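Cuaderno de taller. Lenstead, nave de demostraciones
Enero, entrada 7
Proyecto Vasosel (tareas de baño y mesa con pinza manual)

9:40. Arranque del turno con la configuración acordada la semana pasada: los puestos de mesa en la zona clara, junto a la barandilla, y los puestos de baño sobre el suelo de mármol gris. Calibración de los visores en mesa, antes de ponerse la mochila. El orden importa: con la mochila puesta la gente se agacha menos y deja la altura del suelo mal fijada.

Ayer quedaron 231 episodios válidos entre todos los puestos. Descartados 22, casi todos por pérdida del marcador al girar la muñeca hacia dentro. No es un problema de software. Es la postura que se adopta pasada la primera hora, con los codos pegados al cuerpo.
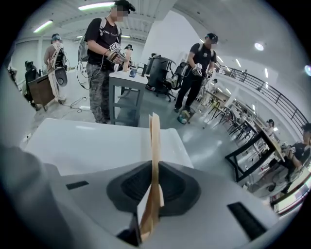
Zona de mesas, vista desde una de las pinzas.

Observaciones sobre el trabajo de pie. Las personas que vienen del montaje de Grernine estaban acostumbradas a rotar de puesto cada dos horas y a hablar mientras trabajaban. Con el visor puesto se habla bastante menos. Dos de ellas lo han mencionado por separado y sin que se les preguntara. La queja no es el peso. Es que no saben si el compañero está en mitad de una toma y prefieren no interrumpir. Propuesta: una señal acústica corta al cerrar cada episodio, audible para el puesto contiguo. Pendiente de comprobar si el micrófono del visor la recoge.

Cableado. Las regletas siguen en el suelo. Mientras no haya canaleta, el recorrido lo revisa quien abre el turno y se anota en la hoja del puesto. Pascal Wegener pide que se mida la longitud libre de cada cable con el operario de pie y con el operario agachado, porque la diferencia decide dónde se puede colocar la regleta. Sin medir todavía.

11:15. Cambio a la zona de baño. La tarea de hoy es coger la varilla fina de madera clara, orientarla y soltarla en el punto indicado. Parece trivial y es la que más tiempo consume. La varilla gira entre los dedos si se toma lejos del centro, y el operario corrige con la otra pinza, cosa que el protocolo de una mano no contempla. He autorizado la corrección a dos manos y la he etiquetado aparte. Prefiero eso a enseñar a la gente un gesto que no haría en ningún trabajo real.

Sobre el suelo pulido: los reflejos de las luminarias entran en el campo de la cámara de cabeza cuando se mira hacia abajo. Hay que comparar el seguimiento con y sin la luminaria central encendida. Dejo la prueba para última hora, con la zona libre.

Ritmo. En la hoja de Orozco figura un objetivo por hora calculado a partir de las tareas de mesa. Aplicarlo a la zona de baño no tiene sentido: entre toma y toma hay que recolocar piezas, apartar cables y volver a la posición inicial. Con el cronómetro en la mano, la recolocación ocupa aproximadamente un tercio del turno. Ese tiempo no aparece en ningún recuento y es trabajo. He pedido una columna nueva en la hoja.

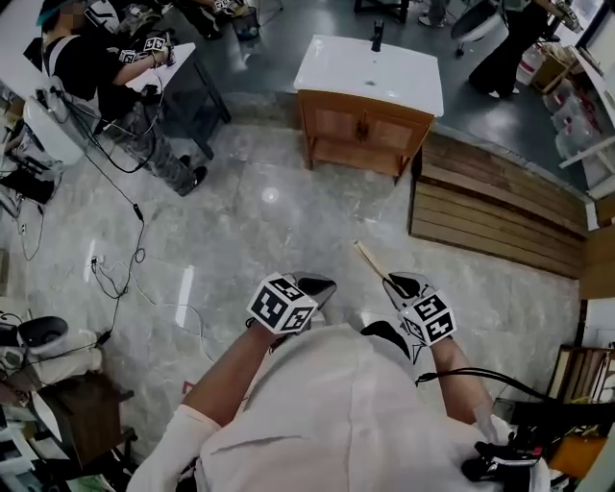
Cambios en los puestos de trabajo

La pregunta que llega del personal de planta es qué pasa con su puesto cuando la tarea quede automatizada. No tengo respuesta y no conviene improvisarla desde el taller. Lo que sí puedo registrar es lo que ya ha cambiado:

El criterio de calidad lo fija ahora quien graba. Antes lo fijaba el encargado al final de la línea. Varias personas repiten tomas que el sistema daría por buenas.

Las manías de oficio quedan en los datos. Quien ha montado muebles coge la pieza de otra manera que quien viene de almacén. De momento no se corrige ninguna de las dos.

La fatiga es distinta. Menos espalda, más antebrazo y más vista. Las pausas heredadas de la línea se quedan cortas; pruebo con pausas de 7 minutos al cerrar cada bloque.

Pendiente
Medir cables (de pie y agachado).
Prueba de reflejos con la luminaria central apagada.
Señal acústica de fin de episodio, volumen y duración.
Separar en la base las tomas de varilla a dos manos antes de enviar el lote.
Preguntar a Wegener si la columna de recolocación entra en la hoja de este mes o en la siguiente.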